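Dizon Play Library
Progress report to the Rundska Fund, second installment
9 May 2018

Summary

The grant paid for 180 toys, games and picture items to be sorted, cleaned, labeled and put on shelves where a child can reach them. We have finished 100. The remaining 80 are in the back room, where they have been since before the grant, and where they look very settled.

You asked in your last letter for "fewer adjectives and more progress." We have tried to oblige on both counts.

What has been done

The front room is open again. The tall shelves, which for years displayed our best puzzles to adults of above average height, have been swapped for low ones. Puzzles now live together by number of pieces. Board games have been opened, counted and closed again with elastic bands. We found four complete sets of dominoes and a great many dominoes that belong to none of them. The loose ones have been reclassified as building blocks, a use to which they had already been put.

Soft toys went through the wash in batches. One bear came out a different shape and has been kept for morale.

The catalog is on the Pulell system, as agreed. It works well once you learn that "delete" and "archive" sit side by side and are the same color. We learned this in the first week and re-entered 20 records in the second.

Printed and character items

This was the part of the application that one of your reviewers called "somewhat undefined," and we can now report that the reviewer was right. We had budgeted for a small box of printed panels and cards. There were three boxes. Most have no set name or maker that we could find, so each one gets a plain description that a borrower might search for, and a color. The blue ones alone took an afternoon. Our rule is that the main character goes first, then what it is wearing, then what it is holding.

The rule was written for simple cases such as "cat, red hat." It has been tested since. The entry for one pale blue panel reads "White puppy, long ears, bunny-ear headpiece with mint cup hat, holding bunny plush," and that leaves out the heart-shaped cheeks and the lavender bows. Bows are plural because the bunny has one too. There was a short discussion over whether the item should be filed under dogs or rabbits. It is under dogs, with a cross-reference.
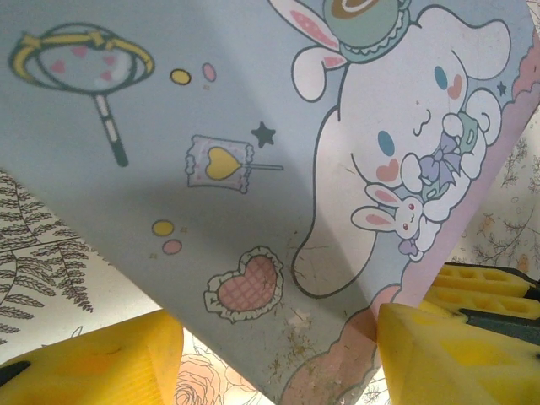 What has not been done

The back room. We said it would be finished by this report and it is not. The hold-up is jigsaws, which have to be put together before anyone can say what is missing, and the larger ones take over the only table for days. We have stopped doing the skies.

The Drekance labels arrived in the wrong size. They fit the game boxes but wrap clean around the cards and stick to themselves. Replacements have been ordered and the supplier is not charging us again. Until they come, the printed items are in clear sleeves with a paper slip inside. It looks a bit homemade, and we may keep it.

Spending

We are under budget on shelving and over on cleaning supplies, mostly on account of modeling clay in the carpet. The two differences come close to canceling out. Receipts are attached in date order, apart from the one that went through the wash with the bear. The shop has reprinted it.

Next steps

Finish the jigsaws. Relabel the cards when the new stock arrives. Move the remaining 80 items forward a shelf at a time, so that the front room can stay open while we do it. We would like to keep the unspent shelving money for a second table, and ask your permission to do so. A short request is on the last sheet, with no adjectives in it.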